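Setting the small table: part 2 of my house guide

Right, you've found the drawers and worked out the kettle, so now for the table. I wrote this section for anyone staying at the Paltudow flat, and for myself too, as I forget my own system every July.

What you need

The placemats and the Porna cutlery roll. The roll holds 6 place settings, but I'd only lay 5 at most on the small table or elbows start to suffer. Cups are on the shelf by the window. Cloths are in the Prekisport bag under the sink (it came with some trainers, and has been the cloth bag ever since).

Before you start

1. Wipe the top with a damp cloth, then a dry one. White shows everything. If a scuff won't shift, leave it be – I've tried the lot and most of them are there for good.

2. Unroll the cutlery somewhere soft, like a folded tea towel. It's the rainbow set, and I'm very fond of it.

3. Give each fork a quick buff from the neck towards the tines. On mine the purple runs into teal and green right at the tips, and that's where smears like to hide. Get into the swirly bit at the end of the handle as well.
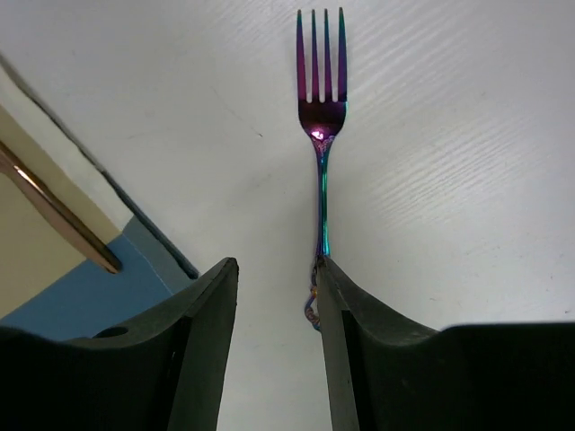 Caution: no scouring pads, please, and no steel wool. I wash mine by hand in warm water with a drop of Liu washing-up liquid and dry them straight away. I once left two soaking overnight and spent the next morning worrying over them.

Laying the places

4. Put the placemat down first and get it where you want it before anything goes on top. Dragging a fully laid mat across the table never ends well.

5. Fork on the left, knife on the right with the blade facing in, spoon outside the knife. Leave a gap of 2 fingers between the fork and the plate.

6. Cup last, up at the top right, far enough over that you won't catch it with your sleeve. I like the short, squat ones for this table. Tall glasses look lovely but they do go over. 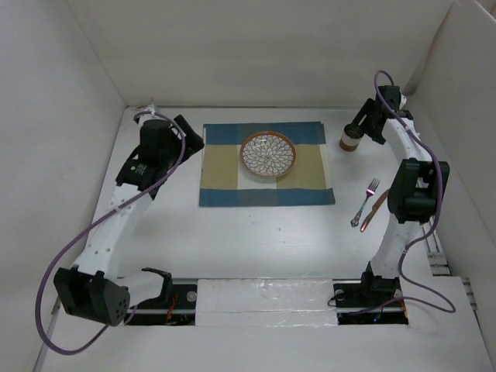 Placemat and short cup on the white table.

Note: if you're left-handed, swap the whole lot round. I won't mind a bit!

Clearing away

7. Cups off first, then cutlery, then mats. Shake the mats over the sink, and let the cutlery dry fully before you roll it up again.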